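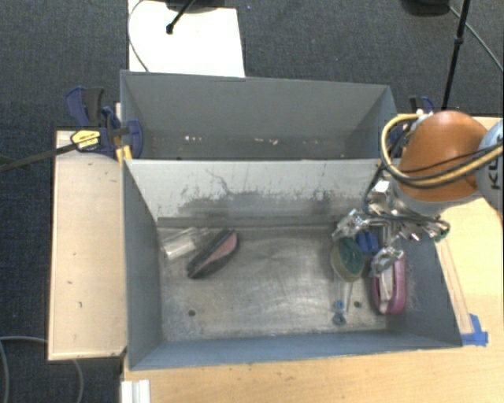

Grotine: vaciado de cajas con agarres corregidos sobre la marcha

Grotine reúne los episodios que grabamos para entrenar y evaluar Broltulero, nuestro método para coger objetos sueltos con una pinza de dos dedos cuando el primer intento va mal encaminado. Son 1787 episodios de un brazo que pasa objetos de una caja metálica a la caja vecina, con cepillos, piezas pequeñas, cosas transparentes y todo lo que nos pareció incómodo de agarrar. Llevábamos mucho tiempo queriendo publicarlo y nos hace muchísima ilusión que por fin lo pueda usar más gente!

Qué es Broltulero

La mayoría de los sistemas de agarre que habíamos montado antes elegían un punto, bajaban y cerraban. Si la estimación era mala, el fallo se descubría con los dedos ya cerrados. Broltulero vuelve a puntuar el agarre durante el descenso: en cada paso toma la imagen de la cámara fija y la posición de los dedos, propone varias correcciones pequeñas y ejecuta la que mejor puntuación recibe. También puede decidir que ninguna vale la pena, subir y empezar por otro objeto.

La red es modesta y se entrena de principio a fin con los episodios de este repositorio, sin simulación. La versión de referencia se entrenó durante 30 horas en una sola tarjeta gráfica. Seguro que se puede bajar ese tiempo (si alguien lo consigue, que nos escriba, por favor).

El montaje

Dos cajas de metal gris, una junto a otra, sobre un tablero de madera clara. Las sujetamos con mordazas porque la pinza toca las paredes bastante más a menudo de lo que nos gustaría. La cámara está fija y mira las cajas desde fuera, de modo que la propia pinza tapa parte de los objetos justo cuando más falta hace verlos. Esa oclusión la dejamos adrede: es el problema que Broltulero intenta resolver.

El suelo de la caja delantera es metal desnudo y gastado, con arañazos y reflejos. Al principio pensamos en forrarlo con una lámina mate, y Pirmin Bachmann insistió en dejarlo como estaba. Tenía razón. Los modelos entrenados con un fondo limpio se venían abajo en cuanto aparecía un brillo, y los entrenados con este suelo aguantan el cambio de fondo con mucha más dignidad.

Contenido de cada episodio

Secuencia de imágenes en color de la cámara fija.
Posiciones articulares del brazo y apertura de la pinza, sincronizadas con las imágenes.
Lista de correcciones propuestas en cada paso, con la puntuación de cada una y la que se ejecutó.
Resultado: objeto trasladado, objeto caído, cierre en vacío o intento abandonado.
Iluminación: luz de techo o luz de ventana.

Los intentos fallidos están todos. No hemos filtrado nada, y de hecho los cierres en vacío son la parte de los datos a la que más partido le hemos sacado.

Particiones

Entrenamiento, validación y Ginton. Las dos primeras comparten objetos. Ginton es la partición de prueba difícil: contiene 11 objetos que no aparecen en ninguna otra parte, elegidos por ser finos, transparentes o de forma alargada con huecos. Si solo vais a informar de un resultado, que sea el de Ginton.

Resultados

Con los objetos conocidos, Broltulero y el agarre de un solo intento quedan bastante cerca. En Ginton la cosa cambia: la corrección durante el descenso reduce los cierres en vacío en un 40 por ciento frente a la misma red sin corrección. Cuando vimos la cifra repetimos la evaluación entera con otra semilla y salió prácticamente igual, para alegría general del laboratorio Thaler.

Lo que más nos gusta es ver cómo falla. La versión sin corrección suele cerrar a un lado de los mangos estrechos. Broltulero llega a la misma altura, desplaza un poco los dedos y entonces cierra. A veces hace dos o tres de esos ajustes seguidos y da la impresión de estar pensándoselo.

Limitaciones conocidas

Los plásticos transparentes siguen siendo un dolor. La red confunde los reflejos del plástico con los del metal y propone agarres en mitad de la nada.

Los objetos pegados a una pared de la caja se abandonan demasiado. El criterio para subir y cambiar de objeto es conservador y no hemos encontrado un umbral que nos convenza.

Hay un solo montaje y un solo punto de vista. No esperéis que los pesos funcionen sin reentrenar si movéis la cámara, aunque sea poco.

En una parte de los episodios con luz de ventana la sincronización entre imagen y articulaciones se retrasa un fotograma. Están marcados en los metadatos con el campo desfase y el cargador los corrige por defecto.

Cómo empezar

Descargad primero la muestra pequeña, que ocupa poco y trae episodios de todas las particiones. El cuaderno de introducción dibuja las correcciones propuestas encima de cada imagen, y es de verdad la mejor manera de entender el método. Para reproducir la tabla del artículo hace falta el conjunto completo y el guion de evaluación, con la configuración que lleva el nombre de Ginton.

Contribuciones

Nos interesan sobre todo otras reglas para decidir cuándo abandonar un intento y cargadores para otros entornos de entrenamiento. Abrid una incidencia antes de enviar cambios grandes. Las dudas sobre la calibración de la cámara las responde Pirmin, normalmente con más entusiasmo y más detalle del que habíais pedido.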